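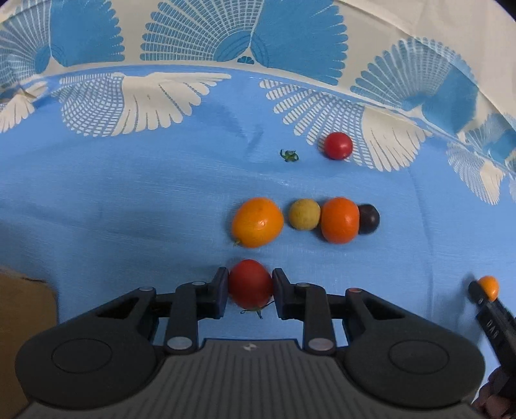
Bautista Vergara says you should always smell a tomato at the stem end before you buy it, and that anyone selling you one that smells of nothing ought to give you your money back. I heard this before I had even found a place to put my coat down, and it set the tone for the whole day at the Stutham fruit fair, which I had been meaning to visit for years and finally got to in February, when you would think there was no fruit worth talking about.

Well, there is! The fair takes over the old market hall behind the Stutham bus station, and it opens at 10 in the morning, though the sensible people are in line well before that with their bags already folded over their arms. I was not one of the sensible people. By the time I had parked and walked back up the hill, the first room was so full that I went around it the wrong way, starting with the jams and ending at the door.

The tables were what I liked best. Every grower gets one, and they are allowed to dress it however they please, so you walk from checked oilcloth to somebody's good linen to bare boards and back again. A tomato next to an orange next to a plum might sound like a muddle, but on a plain light blue cloth the colors do all the work — the orange looks twice as orange, and a dark purple fruit goes almost black. I came home wanting a blue tablecloth more than I wanted any of the fruit, and I have already been up to the attic to see if my mother's is still in the chest. (It is, with a scorch mark.)

There was a long talk at midday from Dagmar Mikuš on keeping fruit at home, and I took more notes than I can read. She keeps her tomatoes out of the refrigerator and stands them on their stem ends, leaves and all if they still have them, in a single layer and never in a bowl. Citrus she doesn't fuss over. Plums she checks every morning and eats the softest one for breakfast, which seems to me a very nice system. A man near the back wanted to know about quinces and she talked about quinces for so long that the next speaker sat down again.

After that I had lunch in the side room, which was a bowl of tomato soup and a heel of bread for $6, and I would have paid that for the bread. The Ahuja table was just outside with slices of orange to try, some of them so sharp they made my eyes water, and a marmalade they call Fustum that has a good deal of peel in it. I bought two jars, then went back for another.

The seed room is upstairs, and it gets warm, so leave your coat below if you can. They had 194 kinds of tomato seed on the list this year, in little brown envelopes, and I stood there far too long trying to choose between a big lumpy one for slicing and something small and sweet for the back porch. I went for the lumpy one. The smooth ones are prettier, I suppose, but I like a tomato with shoulders.

Parking is free at the top of the hill, and the number 10 bus stops right outside the hall. Bring small bills for the growers' tables, and a box with a flat bottom if you are planning on plums.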